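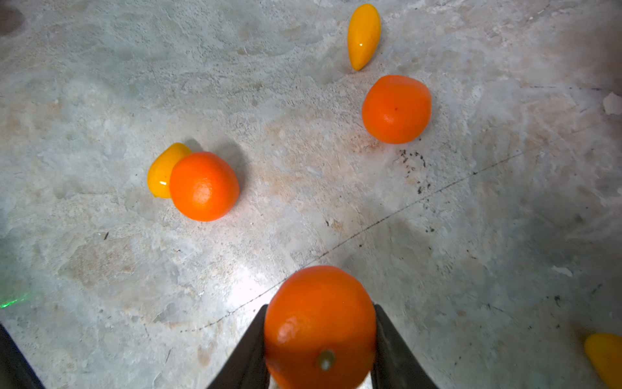

The oranges were on the floor again when Liesbeth came down, and the yellow peppers with them, and she stood on the bottom step with her coffee and decided that it was a perfectly good place for them. The concrete in the old Verbruggen building had been through worse. It had a crack running across it that her aunt used to say pointed to Valurcombe, and a peachy sort of stain that she had scrubbed at through most of June before she gave up and began to think of it as a rug.

"You could put those away," said Jatik, who had come in by the side door with his collar up.

"I could," she said. "But look at the color."

He looked. He was a good boy about looking, she thought, although he was not a boy anymore and had a mortgage and opinions about gutters. The light had come in low over the floor, so strong in one spot that the gray had gone nearly white, and one of the oranges leaned up against a pepper like two old people on a bench. Jatik drank some of her coffee without asking, the way he had since he was 8 or so.

Her aunt had left her the building, the debts, and 1,177 buttons in a pickle crock, counted and labeled in pencil. (Liesbeth had believed the label for years and then one rainy evening had poured them all out and checked, and it was right to the button.) The debts had taken six winters. The buttons she still had, and she was fonder of them than she was of the building, which leaked on the Sestberg side and groaned whenever a truck went up the hill.

"So what goes in the bowl?" Jatik asked. "If these are staying down here."

"The bowl has its own fruit."

"The bowl has plastic fruit, or whatever that is."

"It doesn't mind," said Liesbeth, "and neither do I." Then she told him, at some length, about the bowl, which he had heard about before and would certainly hear about again. It had sat on her aunt's dresser with hairpins in it. It had crossed a border wrapped in a nightgown. It was pale pink and fluted all around like a shell, and when Liesbeth was nine and had the measles she had been allowed to hold it in her lap for an entire afternoon, and she had put her ear to it, expecting the sea.

"Did you hear it?"

"I heard my aunt telling me to be careful."

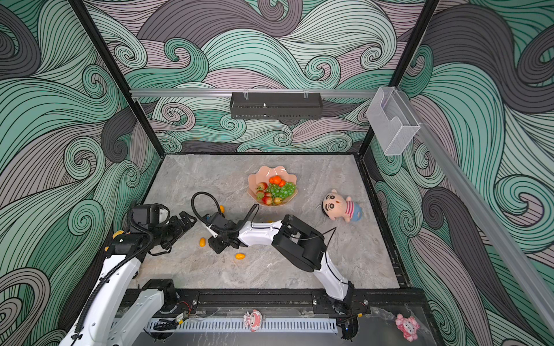 She supposed that was where the waves had come from, in the end. She had wanted them on every side, mint and gray and that soft faded pink, curling over and over until a person got a little dizzy, and the bowl in the midst of it where it belonged, with its tangerines and its grapes and the strawberries crowding up to the front as if they wanted to see out. Jatik said it looked like a shipwreck at a grocery store. He had meant to be rude, but she liked it so much that she wrote it on the back of an envelope.

"And him?" Jatik nodded at the doll, flat on his back with his big round face and his thick eyebrows, in his striped shirt. "Did he wash up too?"

"He's resting," said Liesbeth. "He's had a long swim."

Jatik laughed then, really laughed, for the first time since he had brought his suitcase over, and she was careful not to make anything of it. She asked if he wanted eggs. He said he wouldn't mind eggs. She went over to the peppers and stood there a good while choosing, though they were all very nice peppers, and behind her she could hear him taking off his coat.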